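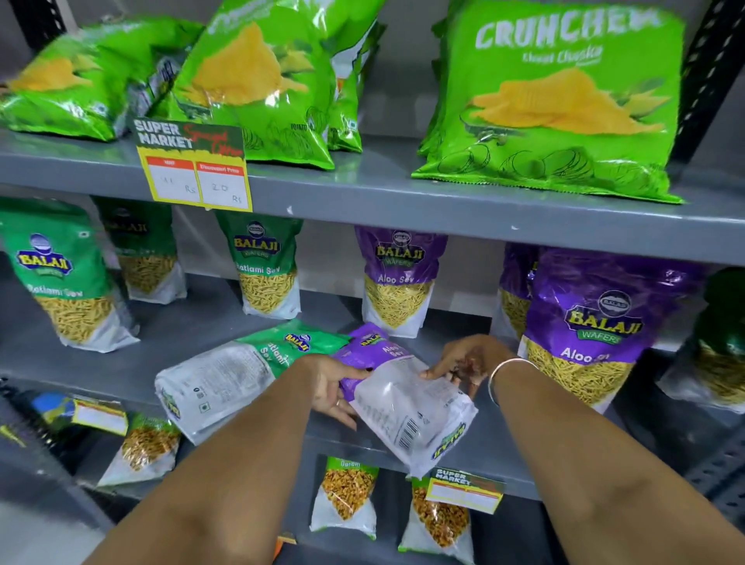

Vallora Grey Metal Snack Shelving, Single-Sided Bay

Sold by Paterson Store Fittings. Item 673. Usually ships in 14 days.

Overview

Most shelving sold to small grocers comes with a page of promises about boosting impulse sales. We have sold shop fittings long enough to doubt that a shelf has ever sold a bag of sev to anybody who didn't want one. What a shelf can do is hold the bags where people can reach them and keep the price tag where they can read it. The Vallora bay does both, with some limits that we list further down.

It is a plain grey metal unit for packaged snacks, dry mixes and other light goods. The photo has it stocked with Balaji sev on the middle shelf and green chip bags above, Crunchem Chaat Chaska among them, and a price tag clipped to the front edge of the top shelf.

What it's good for

Chips, sev, namkeen, puffed rice, boxed crackers, tea. Anything in a pillow bag that you can lift with one hand.

What it's not good for

Bottled drinks, cooking oil, flour in big sacks. The maker's leaflet says "suitable for all grocery." We don't agree and won't sell it for that. If you need to hold weight, look at the Dulo heavy bay and expect to pay more.

About pillow bags

Every catalog photo of a snack shelf has the bags standing up like soldiers. Try it with real stock. A tall bag of sev has its weight at the bottom and its air at the top, and it will stand against a back panel as long as it has neighbors. Sell two from the row and the next one leans. Sell three and you have a bag on its side with the nutrition table facing the customer. No shelf we carry fixes this completely, and the maker's "anti-slump" sticker on the carton refers to nothing we could find in the box.

What does help:

Keep the rows tight and pull stock forward when a gap opens.
Set the shelf above low enough that the bags can't tip far, but leave room for a hand to get in over the top seal.
Buy the front lip (item 253, sold separately) if your bags slide. It's a strip of bent metal and it's overpriced, but it works.

Price tags

The front edge takes ordinary clip-on tags. The one in the photo is the common yellow kind with a green SUPER MARKET header and two boxes to fill in by hand, MRP on the left and Discounted Price on the right. On that one it's 41 Rs and 20 Rs. We like handwritten tags on this unit. The digital holders Cadari makes will fit, but they cost a lot for something a marker does fine, and we had two returned in August with cracked clips.

Use a thick marker. Thin ballpoint can't be read from the aisle, whatever the tag maker claims.

Assembly

The leaflet says 30 minutes. Ewan Galbraith in our warehouse has put up more of these than anyone here and he still takes longer than that with a second pair of hands. Plan on losing a slow morning.

1. Lay the uprights on cardboard and fit the base shelf first.
2. Stand the unit up and level the feet before you add anything else. Old shop floors are never flat.
3. Hook in the remaining shelves from the bottom up. Both hooks on each side need to seat, and you should hear them.
4. Fix the bay to the wall. The leaflet calls this optional. We don't.

Finish

Grey powder coat. It marks if you drag metal baskets across it. Wipe with a damp cloth and mild soap. The spice dust that comes off sev cartons gets into the back corners, so take a shelf out now and then and clean behind it. "Maintenance free" is the maker's phrase.

In the box

Uprights, back panels, shelves, hooks, adjustable feet, leaflet. Wall fixings are not included. Tags, tag clips and the front lip are extra.

Buyer comments

"Does the job. The shelves sit level and the hooks fit. I wouldn't call it premium like the label does. Had to swap one foot that came with a stripped thread, and they mailed me another without a fuss." Ross Leckie

Returns

Unused bays can come back in the original carton within 30 days. Once it has been screwed to a wall it's yours. Call before you send anything, the freight on the return is at your cost unless a part arrived damaged.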